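Oliwia Michalski has spent most of February on one question: how to hang small soft goods so that they stay where they are put. She runs display fittings at Monville, a supplier of counter stands and racks to small shops, and she answers questions the way she writes test sheets, in short lines with the units left in.

The rack under review is a white wire type with a ring for a base, a central column and hooks that radiate from a ring at the top. "The column does very little," she says. "Everything is decided by the base ring and the hook angle. If the hooks are too flat, a loop slides off when you turn the stand. If they are too steep, you can't get the loop on with one hand."

Her limit for a fully loaded rack is 1160 grams. A single hook is rated separately, and she would not give that figure before the next round of tests.

Grigoris Galanis, who handles the bench work, is more concerned with strapped items. A belt or a solid tag has one obvious hanging point. Straps have several.

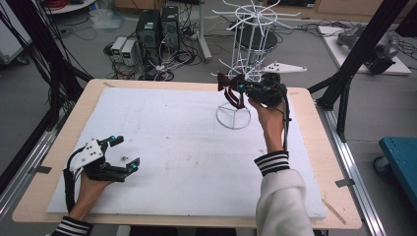
*A dark red item with strap-like loops, held beside the white wire rack on the foam board.*

"You pick it up and the loops go where they like," Galanis says. "So you pinch near the top of one loop and let the rest fall. Then you wait for it to stop swinging. People skip the waiting."

He works on a white foam board laid over the wooden tabletop. Bare wood let the base ring creep – a few millimeters per item on the older Flomix stands – and the foam stopped most of it. The board marks easily. He replaces it when the surface is dented enough to tilt the ring, and scuffs alone don't count.

Loading order is the other subject on which he has firm views. He fills opposite hooks in pairs, heavier items first, and gives the rack a quarter turn after each pair. A session is 39 items, with a break after 20.

Michalski would like the order printed on the carton. Galanis thinks a sheet inside the box is enough. The text for either version is still with Duda, the printer, who has asked for a minimum run of 600.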